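COMMUNIQUÉ DE PRESSE

Course du mile : le Mile Soler revient en novembre avec une épreuve par équipes

Le club d'athlétisme Kavell annonce l'ouverture des inscriptions pour la prochaine édition du Mile Soler, course sur route organisée en novembre sur le boulevard qui longe le canal. Les départs s'échelonneront toute la matinée du dimanche, à partir de 9 h 30. L'an dernier, l'épreuve avait réuni 959 coureurs classés, toutes catégories confondues.

Le parcours reste inchangé : une ligne droite, un demi-tour large au rond-point de la piscine, puis le retour vers l'arche d'arrivée. La distance a été remesurée au printemps par Rigoberto Correa, responsable technique de l'épreuve. Le revêtement a été refait entre le pont et le rond-point, et les deux ralentisseurs qui gênaient les pelotons de tête ont été supprimés.
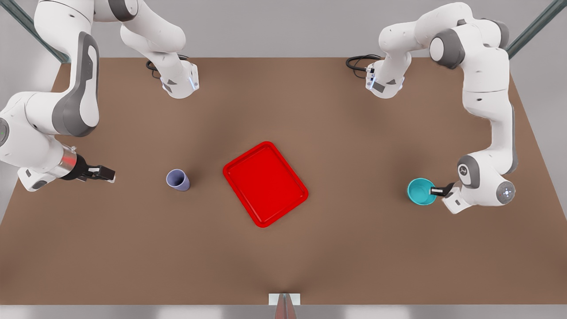

La principale nouveauté concerne le relais par équipes. Chaque équipe comptera six coureurs, dont au moins deux femmes et deux hommes, et chacun parcourra le mile en entier. Le classement se fera sur l'addition des temps. Le nombre d'équipes est limité à 75, dans l'ordre d'arrivée des dossiers complets. Les équipes d'entreprise et les équipes de club seront classées séparément, mais partiront ensemble.

« Les clubs nous demandaient cette formule depuis trois saisons, indique Soledad Nieto, présidente du club Kavell. Nous avions besoin d'un créneau plus long sur la voie publique. La ville nous l'a accordé jusqu'à 13 h 30, nous pouvons donc la proposer cette année. »

Les courses individuelles sont réparties en 11 séries, des benjamins aux masters. Les séries « élite » femmes et hommes clôtureront la matinée, à 12 h 45 et 13 h. Pour y participer, il faut justifier d'une performance réalisée sur 1 500 mètres ou sur le mile au cours des deux dernières saisons. Les minima figurent dans le règlement. Les athlètes qui ne les atteignent pas courent dans la série de leur catégorie d'âge. 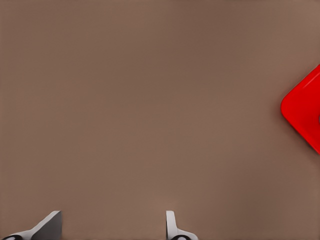 Olaia Goicoechea, victorieuse l'an dernier au sprint, a confirmé sa participation. Elle retrouvera Rocío Echevarría, deuxième de la même course, qui revient à la compétition après une saison consacrée au cross. Chez les hommes, le plateau sera communiqué une semaine avant l'épreuve.

Le chronométrage sera assuré par la société Ilent, au moyen d'une puce fixée au dossard. Les temps intermédiaires seront relevés au demi-mile. Les résultats seront affichés près de l'arrivée, puis mis en ligne dans l'après-midi. Les réclamations devront être déposées auprès du juge-arbitre dans les 30 minutes suivant l'affichage – aucune demande ne sera examinée après ce délai.
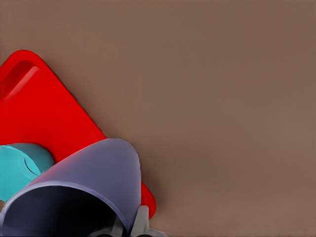

L'équipementier Plellska, partenaire de l'épreuve, dotera les podiums jeunes et les trois premières équipes de club. La série élite conserve sa grille de primes, identique pour les femmes et les hommes.

« Le mile est une distance courte, que l'on peut préparer sans bouleverser son entraînement d'automne, souligne Patricio Urquijo, entraîneur du groupe demi-fond. Chez nous, des coureurs de 10 kilomètres s'y inscrivent pour retrouver de la vitesse avant l'hiver. »

Informations pratiques

Inscriptions en ligne uniquement, sur le site du club. Pas d'inscription sur place.
Retrait des dossards : la veille de 14 h à 18 h au gymnase, et le jour même dès 8 h.
Échauffement : piste du stade ouverte de 8 h à 12 h 30, pointes interdites sur le parcours.
Circulation : le boulevard sera fermé aux véhicules de 8 h 30 à 13 h 30. Accès riverains par la rue du Lavoir.

Contact presse : club d'athlétisme Kavell, service communication. Les demandes d'accréditation sont à envoyer au plus tard le mercredi précédant la course.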